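Fri 25 September

Hello all,

Time for another update on the Trekgate fan interviews, which your grant has kept going since August. I'll start with the good bit: we've now got 7 cast interviews recorded and four of them are up on the site with full transcripts. The longest is the one with the two leads, where they spend ages arguing over who ruined the tavern scene by laughing (I've left nearly all of it in – you'll see why).

Money next. We've spent 434 euros so far, most of it on subtitling, and there's 200 put by for the convention trip. Nele Van den Broek found us cheaper train tickets than I'd budgeted for, so I'd like to move the difference over to the Finnish subtitles, if you're happy with that.

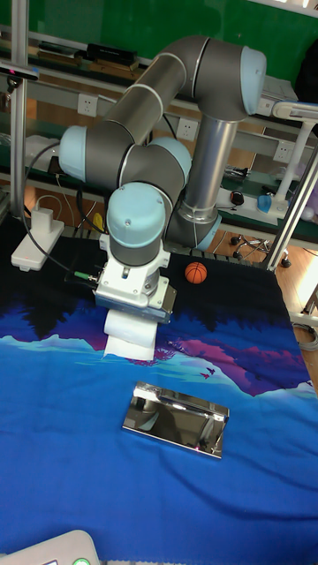
Hilkka Kemppainen wrote in to say the transcripts are lovely but come out far too long after the videos, and by then everyone on the forum has already typed up the best lines themselves. Fair enough! I'm trying to get the gap down to a week. Paavo Laitinen has taken on the checking, and he's much quicker at it than me.

The one that's gone badly is the costume feature. Munik said yes, then wanted to see every question beforehand, then went quiet. I'll chase them once more and then swap in the stunt team, who are very keen and have already sent over 60 stills from the second series.

Still to do before the next report: the season three quiz night, the two-part chat with the writers, and a proper index so people can find things by episode. Could you let me know about the subtitle money by the end of next week?

Sointu Partanen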